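3.2. El color del mueble y la permanencia de los hábitos de orden en la entrada de la vivienda

Antes de entrar en los resultados de esta segunda fase conviene detenerse un momento en el espacio que nos ocupa, porque la bibliografía sobre interiores domésticos suele pasar por el recibidor con cierta prisa, como si fuera poco más que un trámite entre la calle y la sala. Nuestra experiencia en los barrios de Komilano y Trallerel nos ha ido enseñando lo contrario, y quizá por eso nos alargamos algo más de lo habitual en estas páginas. En la entrada se dejan las llaves, se discute quién saca la basura, se acumula el correo sin abrir y, sobre todo, se decide cada tarde si las cosas vuelven a su sitio o se quedan donde han caído.

El cuestionario se distribuyó en septiembre y lo devolvieron completo 255 hogares, con una generosidad que agradecemos de corazón. A cada uno se le pidió que llevara durante 14 días un pequeño diario de la entrada, con anotaciones libres sobre lo que se guardaba, lo que se dejaba fuera y en qué momento del día. Reunimos así 1392 anotaciones aprovechables, de extensión muy desigual: hay quien despachó la jornada con tres palabras y quien nos regaló una página entera sobre la herencia de un paragüero. Hemos procurado leerlas todas con la misma atención, también las que se apartaban del asunto, que a menudo eran las más reveladoras.

La pregunta de partida era sencilla de formular. Queríamos saber si el color del mueble de almacenaje guarda relación con la constancia con que se usa, una idea que circula desde hace tiempo entre decoradores y que en el estudio previo de Wincombe aparecía apuntada de pasada, sin datos que la acompañaran. Distinguimos para ello tres grupos: muebles de tono similar al de la pared, muebles de madera vista y muebles de color saturado, entre los que predominan los rojos, los verdes intensos y los amarillos (figura 4). El acabado se registró aparte, con la categoría de brillante o mate, puesto que varias familias insistían en él con más vehemencia que en el propio color. 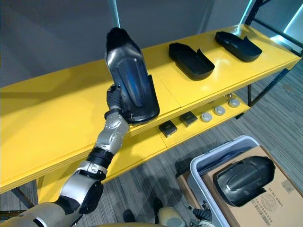
Figura 4. Mueble de dos niveles en amarillo vivo, con superficies lacadas brillantes.

Los hogares con muebles de color saturado mencionan el mueble en sus diarios con mayor frecuencia, y lo hacen además con un vocabulario más afectivo: se le llama «el alegre», «el de la abuela», «nuestro semáforo». Quienes tienen muebles del tono de la pared, en cambio, hablan de los objetos y apenas del soporte. Ahora bien, mencionar no es ordenar, y aquí debemos ser prudentes. Cuando comparamos las anotaciones de la primera semana con las de la segunda, la constancia declarada resulta muy parecida en los tres grupos, y la diferencia que parecía prometedora al principio se va apagando conforme avanzan los días.

Más peso parece tener la altura a la que se guarda cada cosa. En 17 hogares se cambió de sitio algún estante durante el periodo de observación, por iniciativa propia y sin que nosotros lo sugiriéramos, y casi siempre para bajarlo. Las explicaciones que nos dieron son de una sensatez conmovedora: un niño que ya quería colgar su mochila, una rodilla que protesta, la costumbre de entrar con las dos manos ocupadas. El modelo de gradación propuesto en el proyecto Santoso, pensado para cocinas, podría adaptarse sin gran dificultad a estos casos – al menos en viviendas con un recibidor independiente – aunque habría que revisar la escala de alcance para las personas mayores.

El brillo merece mención propia. Una parte de las familias de Trallerel describe los acabados lacados como «agradecidos» porque devuelven algo de luz a pasillos sin ventana, mientras que en Komilano, donde los recibidores suelen dar a un patio, las mismas superficies se consideran trabajosas y dadas a enseñar las huellas. No disponemos de mediciones de iluminancia que permitan separar el efecto del acabado del de la orientación, y los diarios por sí solos no bastan para hacerlo. Las medidas de cada recibidor, junto con el plano simplificado que dibujaron los propios participantes, se recogen en el anexo B y se retoman en el apartado 3.3, al tratar la anchura libre de paso.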